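Bowen Handball Club – Newsletter, November

News from the second team

After the summer break many members asked how the second team will manage without its regular left back. The answer became clear in the last four weeks, and it is better than we expected. Our player is back on the court after a long knee injury, and the doctors at the Gudine clinic have allowed full contact in training. For now the limit is 28 minutes per match, and the coach will respect this limit also when the score is close.

The first match with the new arrangement was at home against Jameck. We lost by 2 goals, but the second half was our best half of the season. The defense stood higher than before, and Jameck needed a long time to find an answer to it. In the last minutes we were tired and gave away the ball three times in the middle of the court. This is something we can train.

The away match in Batier went our way. It is never easy to play there – the hall is narrow, the public sits very near the line, and the floor is faster than ours. We were behind at the break, changed the goalkeeper, and won by 3. The bus was back in Bowen after midnight, and I thank all parents who waited in the parking lot.

The club office counted 496 spectators at our home matches so far this season. For a second team it is a good number, and we hope it will grow when the evenings are darker and people look for something to do indoors.

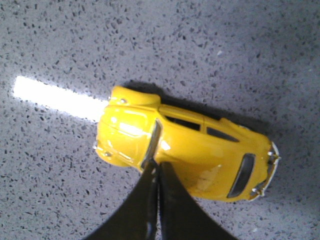
Training times in winter

Please note that the gymnastics section needs the big hall for its show, so our training moves. Until the end of the month the second team trains in the small hall, starting at 7 p.m. The youth groups keep their usual times. Shoes with dark soles are still not permitted in the small hall, and the resin must stay in the big hall. Who forgets this will clean the floor after training.

The injured player will continue with separate strength work before each session. Two other players who come back from smaller injuries will join this work. The equipment is in the room behind the stage, and the key is at the desk.

Next matches

We play Gudine at home and then we travel to Jameck for the return match. For the trip to Jameck we have a bus with free seats for supporters. If you would like to come along, write your name on the list next to the hall entrance. The price is the same as last year, and children under ten travel free.

For the Gudine match we still look for two people at the timekeeping table. You need the short course from the league, but it can be done in one evening and the club pays for it.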